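Workshop notebook – the Skuka book, Tuesday

Read-through of the first 18 chapters finished at last, and I'm so pleased with how the girl comes across now! Moving her arrival at Rivadeneyra up to chapter 3 did the trick. She used to spend ages on the coach with her trunk and her thoughts, and now she is in the kitchen being shouted at before we know her last name (good, she's lying about it anyway).

1. The curse. Settled. It passes to whoever accepts the ring as a gift, so stealing it is safe. I love this, it makes the thief the only sensible person in the house. Chapter 11 still has the old rule in the aunt's letter – fix before anybody else reads it.

2. The locked room scene. Cut 2,000 words and it moves so much faster. The argument on the stairs is gone, the business with the candle stays. Still want one more beat before she turns the handle, maybe her counting under her breath the way her brother taught her.

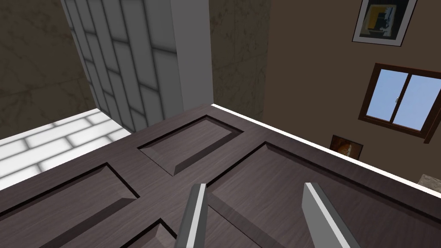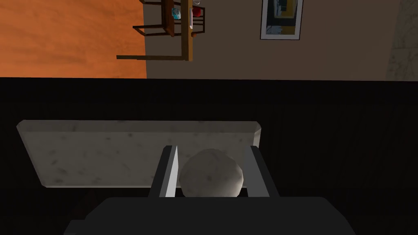

3. Names. Tudodov stays as the port town. Clultelard was meant to be a family but sounds much more like a river, so the family needs something shorter. Try them out loud, please, all of you. If it trips the tongue at the dinner table it won't work in the duel either.

4. Point of view. The one chapter from the housekeeper is my favorite thing in the draft and it sticks out terribly. Either she gets about 4 chapters, spread through the book, or none. I'm leaning toward giving her the chapters – she knows where the ring was all along and could be so funny about it.

To do for next time: aunt's letter, new family name, first try at a second housekeeper chapter (the morning after the ball).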